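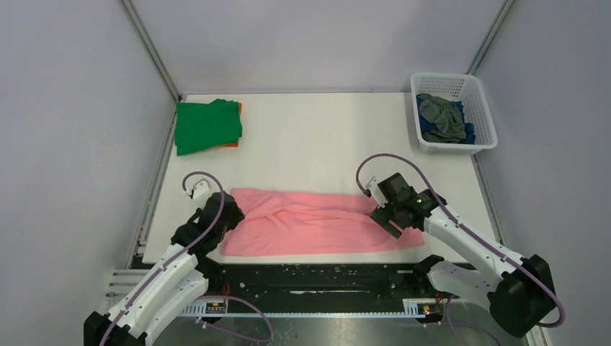 Ilka Torvend
Contributing writer, Laundry and Storage

Lamard Mesh Laundry Basket, white, small size

Price paid: 20 dollars
Bought at: Ellwood, home department
Article number: 3479
Used since: July

I have bought this basket for one purpose only, to stand on the table while the clothes are being folded. For carrying the wash from the machine I already own a big one, deep and ugly, and it does this work well. But a deep basket on a table is a problem. You must reach over the edge with the whole arm, and what you need is always at the bottom. So I was looking for something low, light and easy to wash, and the Lamard was the one which the shop had in white.

The material

It is plastic mesh, with perforated sides. My kitchen scale shows 1060 grams, a bit more than I expected when I lifted it in the shop. The weight is good for a basket that has to stay in its place. When I pull a sleeve out from under the other things, the basket does not come along with it. My previous one, from Gistthorpe, was so thin that I had to hold it with the other hand.

I checked the holes with my finger for sharp places, inside and outside, and I found one near the bottom. Some small piece of plastic was left there from the production. I took it off with a nail file in one minute. With cotton I would never have noticed it, but a knitted sweater would probably be caught. Please check yours before you put anything delicate inside.

In daily use

My arrangement is always the same. The basket goes in the back right corner of the table, the finished stack goes in the back left corner, and the front stays free for the piece I am working on. You can see why I like it with this load: the gray-green garment is lying crumpled on top of the blue one, and both are easy to take. The pink cloth has the whole front for itself, and the green and the orange ones are already in the stack. A basket twice this size would push into the place where the cloth must be spread.

I recommend a white or at least a light table for this, by the way. On my old dark one I could not see the lint, and it came back on the clean clothes.

For one person, the small size is enough for half of a machine load. For a family it is not, and you will fill it again and again from the big basket. I do not mind this. When I see only a few pieces in front of me, I begin sooner. My husband finds it silly and would like to have everything on the table at once. He also folds less often than I do.

One thing I had to learn is not to press the clothes down. The basket will accept it, but then the T-shirts come out with hard creases and you need to flatten each of them by hand before the first fold. If they are put in loosely, a few strokes with the palm are sufficient.

Cleaning

Dust is sitting in the holes after some weeks. A dry brush removes most of it. Two times I have put the basket in the shower with warm water and a little dish soap, and it was clean again, but the water stays in the mesh for a long time. Shake it well over the bathtub and leave it upside down until the next morning. The color has not changed to yellow until now. It has been near a sunny window for the whole summer, so I think this is a fair test.

What I like less

The price is too high for one piece of plastic. At Ellwood there was also a basket of their own brand for less money, but only in brown, and the edge was rough.

It does not fold flat. When I am finished, it needs a place, and mine is on top of the dryer, where it collects socks without a partner. Those who have a small apartment should look at the Gelosside, which can be pressed together to the thickness of a book. I have tried it at my sister's place. It stores very nicely, but the sides are soft and bend to the outside when the clothes are a little heavy, and on the table this disturbed me.

The label is also glued on the inside, and the glue is strong. I needed cooking oil and patience. A paper label on a string would do the same job.

Would I buy it again?

Yes, in the same size. I would not use it to carry wet laundry down the stairs, and I would not buy it for storing clothes in a closet, for this a closed box is better against dust. As a table basket it is the best I have had so far. I give four stars from five, and the missing star is for the glue and for the sharp place at the bottom.

Updated December 2022: still in use, no cracks. The shop has now a gray one too.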